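Trolldale can deposit

The Trolldale can deposit is a local scheme under which buyers of canned drinks pay a small extra sum at the till and get it back when the empty can is returned. It covers the market town of Trolldale, the villages along the river below it, and the separate parish of Pindach, which joined later. Glass bottles and plastic bottles are outside the scheme, as are food tins.

Background

Canned drinks reached Trolldale by rail and were sold at first from the station kiosk. Before that, most soft drinks in the valley came from a bottling works at Nondik, which took its own glass bottles back for a penny and washed them for refilling. The works closed its bottling hall when the lease ran out, and shops that had kept crates of empties in the yard stopped doing so.

Cans were lighter and did not have to be sent back, and within a few years they made up most of the drinks sold in the town. Empty ones were put out with ordinary rubbish and buried at the Pindach tip. A survey of the riverbank carried out by the town council in May, before the scheme was set up, counted 2,404 drinks cans between the weir and the road bridge.
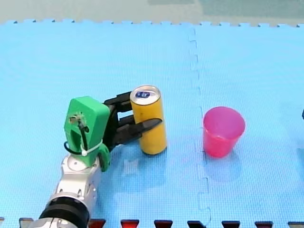

A yellow drinks can and a pink plastic cup.

How it works

The deposit is charged on each can whatever its size. Shops show it as a separate line on the receipt, and it is not counted as part of the price when goods are marked down. A can may be returned to any shop in the scheme, including one that does not stock that drink.

Returned cans must be empty. The pull tab may be on or off. Cans that have been flattened were refused under the first rules, as shop staff had to be able to see that the can was whole and had not been cut in two to claim twice. The rule was later eased, and a flattened can is now taken if both the lid and the base are still attached.

Shops store the cans in sacks holding up to 1,000 each when the cans are crushed, and far fewer when they are not. The sacks are collected by Kauppinen, a haulage and scrap firm with a yard beside the old Nondik works. The firm sorts aluminium from steel with a magnet, presses each metal into bales and sells them on. Income from the bales pays for the collection rounds, and unclaimed deposits go towards the cost of sacks and signs.

Return rates

The share of cans returned rose slowly at first. Many of the smaller shops had no space for the sacks, and at the start only 2 places in the town centre took cans after six in the evening. A drop-off point was then opened at the bus station, and the rate has since levelled out at some 94 per cent. It falls a little each summer, when visitors buy drinks in Trolldale and take them home.

Pindach has a lower rate than the town. The parish has one shop, and its households are spread over a wide area of hill farms.

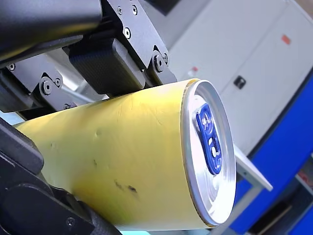
One shopkeeper told the parish meeting in Pindach that the deposit itself was fair enough, but that the small shops were doing the work of a depot and should have a share of the scrap money. The meeting voted to ask for a handling payment on each full sack. This was turned down in the first year and agreed in the second, at a lower figure than the parish had wanted.

Other objections have been about the effect on trade. Shops near the edge of the area lost some custom to villages outside it, where the same drinks cost less at the till. The council looked at asking those villages to join, and talks were held at Nondik, but no agreement was reached – mainly over who would pay for the extra rounds.

Cans bought outside the area

Cans carry no special mark, so a shop cannot tell where one was bought. Each shop may therefore set a limit on the number it will take from one person in a day. Larger loads have to go to the Kauppinen yard, which pays for them by weight at the scrap rate and gives no deposit.

Related articles
Bottle deposit
Nondik bottling works
Pindach tip
Aluminium recycling
Pull tab
Trolldale railway station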